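Packaging and Handling, Unit 9
Small-Item Storage: Open Containers, Emptying and Refilling
Handout prepared by Mirta Herrera, Heywood campus

Read this before the bench session. The terms are the same as in Unit 8, except that "cup" now means any open-topped container taller than it is wide and holding loose upright items. Trays and boxes with compartments are covered in Unit 10.

1. Why emptying is treated separately

Most people sort a desk cup by picking items out one at a time. This works for four or five pens. With more than that, the remaining items lean into the gap left by each one removed, and short items drop below the rim where fingers cannot reach them. Inverting the cup gets everything out in one motion, but the landing positions are uncontrolled. The choice depends on the contents and on the surface underneath.

Do not invert a cup that holds blades, compasses or uncapped pens. Check caps by hand first. A cap that turns freely on the barrel counts as uncapped.

2. Wall type

Solid walls give a smooth slide. Mesh walls are lighter and let dust through, but a pocket clip or a fine tip can catch in an opening. If an item hangs up, turn the cup upright again and lift the item out. Shaking tends to bend the clip. A rolled rim is preferred on mesh cups, as a cut mesh edge will scratch both the barrels and the hand.

3. Surface

Round barrels roll. On a bare hard top they may travel to the edge, so use a covered surface where one is available. Paper and cloth both serve. Creases in the cover slow a barrel down but also change its direction, and for the timed exercise the cover should be pulled flat.

Keep the mouth of the cup low over the surface. Height adds bounce, and bounce separates caps from barrels.
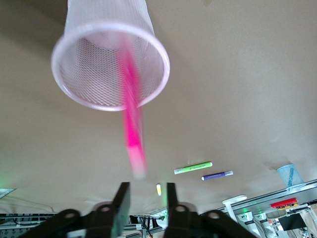

BENCH EXERCISE 9.1: MARKERS

The mesh cup is pale pink, with a fine diamond pattern and a thick rolled rim. It is held mouth-down over the tan surface so that the markers leave it by their own weight. The green and purple markers lie nearly parallel, which makes them easy to gather in one grasp. The pink one is still coming out of the cup.

Procedure:
Check caps.
Invert the cup and hold it still until the last marker is out.
Look into the cup before setting it down.
Turn all markers so the caps face the same way.
Return them to the cup, caps up.

Record the time from inversion to the last marker returned. Record separately any marker that left the surface. Do not stop the clock to retrieve it.

4. Notes on refilling

Caps up is the rule for this course. Some labels specify another position, and the label takes priority. Long items go in first, against the wall, and short items in front of them. A cup filled to the point where items no longer lean is overfilled and should be split between two.

For the written part, compare the Siltach and Lovton cup layouts from the Unit 8 packet and state which you would invert and which you would empty by hand. Limit 800 words. Due Fri 3 January.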